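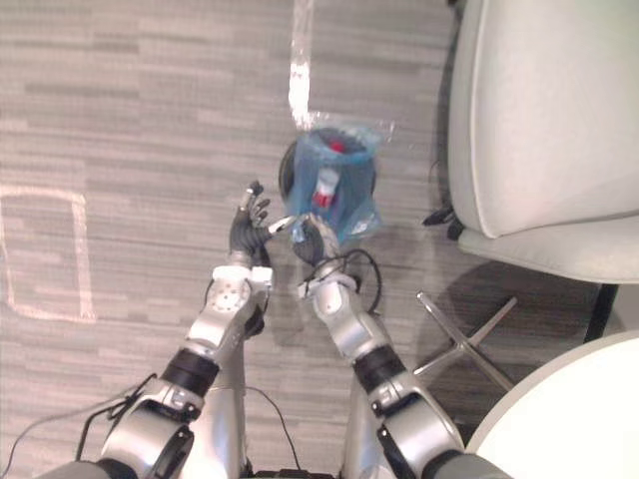
Preparação de placas e contagem de leveduras - notas da aula 3

8/2/22
Texto da equipa docente, Laboratório Brivholm

Na aula passada ficámos a meio das diluições, por isso pego exatamente aí. Cada tubo leva 9 mL de soro fisiológico estéril e 1 mL do tubo anterior, e peço-vos por tudo que troquem de ponta entre tubos! Eu própria já estraguei uma série inteira por preguiça (e só percebi no dia seguinte, com as placas todas cheias).

Agitem bem antes de pipetar. A levedura assenta depressa no fundo, muito mais depressa do que uma bactéria, e se deixarem o tubo parado enquanto conversam vão tirar sobretudo líquido limpo. Depois é espalhar 0,1 mL em cada placa de YPD, com a ansa bem arrefecida - se chiar ao tocar no ágar, estava quente demais.

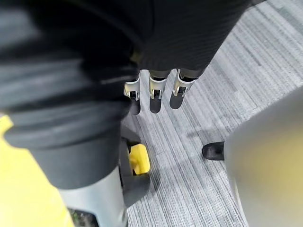 As placas vão para a estufa a 30 °C, viradas ao contrário, durante dois dias. Com a estirpe Omlow as colónias saem cremosas, redondas e fáceis de contar; a Demer cresce mais devagar e às vezes preciso de lhe dar mais um dia. Escrevam a estirpe e a diluição no fundo da placa, nunca na tampa, que as tampas trocam-se num instante.

Só contamos placas entre 30 e 300 colónias. No grupo de junho tivemos uma com 459, que ficou de fora, outra com 159, que usámos, e outra com 11, também de fora. Para a de 159, na diluição 10⁻⁴: 159 ÷ 0,1 mL × 10⁴ = 1,59 × 10⁷ UFC/mL.
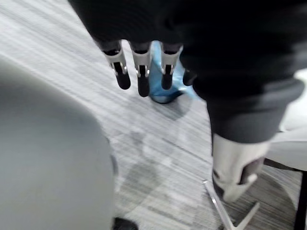

Para a próxima aula

Tragam a tabela preenchida com as três réplicas e a média. Leiam também a ficha Voß sobre câmaras de contagem, pelo menos a parte do azul de metileno, que vamos corar células logo no início. E bata apertada, por favor - o corante não sai da roupa!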